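Search posts
Search

Seija Juntunen
Thread, March

1/ We've been comparing two needle drivers on the suturing bench for the Vuorinen project. Same arms, same controller, same pads. The only thing that changes is what's on the end of the left arm. Posting notes here so I stop answering the same email.

2/ Driver A is the Lastanex. Driver B is the Flakach. Both are cable driven with an articulated wrist. The Lastanex has a slightly longer jaw. The Flakach closes harder at the same motor current, and you notice it the first time you try to let go of a needle.

3/ Task: curved needle, marked line on a soft pad, single knots, tie and cut. One operator per session. Merja Mustonen and I trade off so neither of us gets too used to one tool.

4/ What we log: needle slips in the jaws, regrasps per stitch, and time from first bite to cut tail. Cable tension gets checked at the start and end of every session.

12 replies 31 shares

5/ First result is boring. Time per stitch is nearly the same for both. If you only looked at the clock you would pick the cheaper one and go home.

6/ Regrasps are where they split. With the Lastanex the needle tends to rotate in the jaws when the tip meets the pad, so you back out, fix the angle and go in again. The Flakach holds the angle you gave it. If you gave it a bad angle, it holds that too.
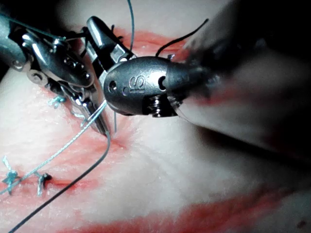

7/ Thread handling goes the other way. The Flakach jaw edges are rough on thread. We had five frayed tails in one session with it and had to switch to grabbing closer to the end. The Lastanex has been gentle so far.

8/ The wrist camera matters more than I expected. From the overhead view both drivers look fine going in. Up close you can see the needle starting to roll before the operator feels anything on the handles. We now review the wrist video first and the overhead only if something is unclear.

9/ Controller is a Bererach for both. We lowered the grip force limit to 210 on its own scale, which has no units I can find in the manual. If anyone knows what the number stands for, please write.

10/ Total so far is 1583 logged grasps. That sounds like plenty until you split it by tool, operator and pad batch. The pad batches are not all the same firmness, and we should have caught that earlier.

11/ Someone asked whether we swapped the tools between the left and right arms. Not yet. The right arm has a bit more backlash at the wrist roll and I want that fixed before I trust a comparison on it.

12/ Next up is thinner thread on both drivers, and a new set of cables for the Lastanex. Merja has the log sheet template if you want to run the same task on your own bench. Message her or me.

8 replies 19 shares
Last updated: 4:40 pm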